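Clearing out the desk

2020-02-28

I spent most of last week getting rid of things I'd been keeping for no reason. It started with the desk I've had since my first apartment. I needed a stamp, couldn't find one, and ended up emptying the whole thing onto the floor.

The top drawer had 33 pens in it. I tested each one on the back of an envelope and kept nine. There were also two manuals for a Kurkix radio I gave to Bello Chukwu years ago. He says he still has the radio and doesn't want the manuals.

The second drawer was paper. I had bank letters, a lease from the place on Usman Street, and every receipt from the September we moved. I went through it in one evening and filled a grocery bag for the shredder. The tax papers went into a folder with the year on the front. I should have done that at the time.

The bottom drawer was worse. It had stuck so long ago that I'd stopped trying it. Lawal Ekpo told me to rub a candle along the runners, so I pulled it out, wiped everything down and did that. It took over 40 minutes, mostly because one runner had come loose and I had to find a shorter screw. It slides fine now. Inside were cables, a dead calculator, and a tin of foreign coins — I kept the tin.

My rule for what stays is simple. If I've used it in the past year, it stays. If it would cost me real trouble to replace, it stays. Letters stay no matter what. Everything else goes in a box in the hall, and if I haven't opened the box by September it goes to the thrift store.

The box is already heavy. I haven't done the closet, and I'm not looking forward to it, because half of what's in there isn't mine. Lawal has a tent in there and I think one of the suitcases is Bello's.

I never did find a stamp.
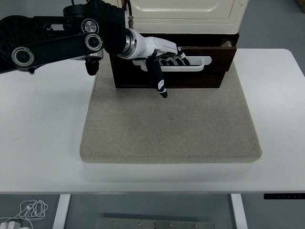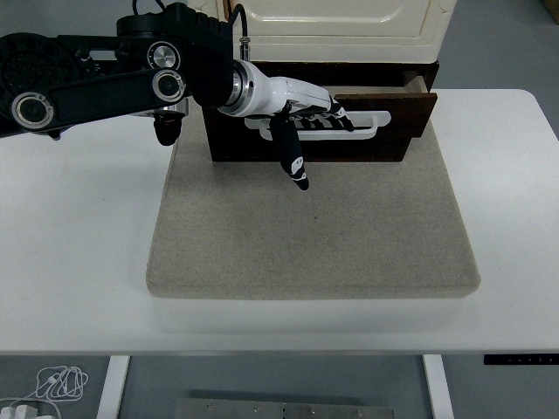 The black arm at the white table. The dark brown drawer is in the first one.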